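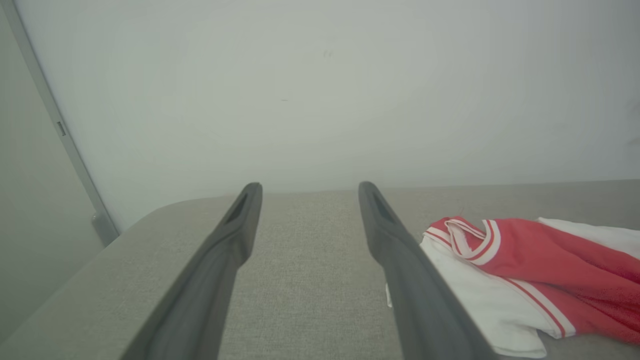
Sendow school profile: class size figures don't match the appendix

tallgrass_ed
Posted 2020-11-18
I'm halfway through Sendow, the book on the two-year charter high school study. Chapter 4 gives average class size as 61 for the lecture sections. Appendix B lists enrollment of 600 and a teaching staff that can't produce that number unless half of them never taught. Has anyone reconciled these?

mvrk
Appendix B counts part-time staff as full. Footnote on the second page of the appendix. Convert to full-time equivalents and the gap mostly closes.

tallgrass_ed
I saw the footnote. It covers the counselors and the lab aides. It doesn't mention teachers.

Chiyo Sugiyama
The paperback changed the wording of that footnote to "instructional and support staff." Which printing do you have? The Flirnard edition is the older text.

tallgrass_ed
Flirnard, hardcover.

Chiyo Sugiyama
Then you have the uncorrected one. Chapter 4 is the same in both.

pdx_reader200
I don't think the footnote rescues it. The author sat in on one department and generalized. The reporting on the principal is good, the numbers are decoration. A book that runs on interviews should leave averages out.

mvrk
Disagree. The averages are the only part another researcher can check. The interviews are with students the principal picked, per the author's own preface.

pdx_reader200
The preface says the principal "suggested" them. The author added others later, Nhung Vi's section for one.

mvrk
One section. It's also the only one where a student talks about failing a course.

Chiyo Sugiyama
For comparison, Vomesar uses the same kind of data and prints the section rosters by term. Drier book, easier to audit.

tallgrass_ed
Ordered the paperback, should be here in December. Will post the revised footnote in full.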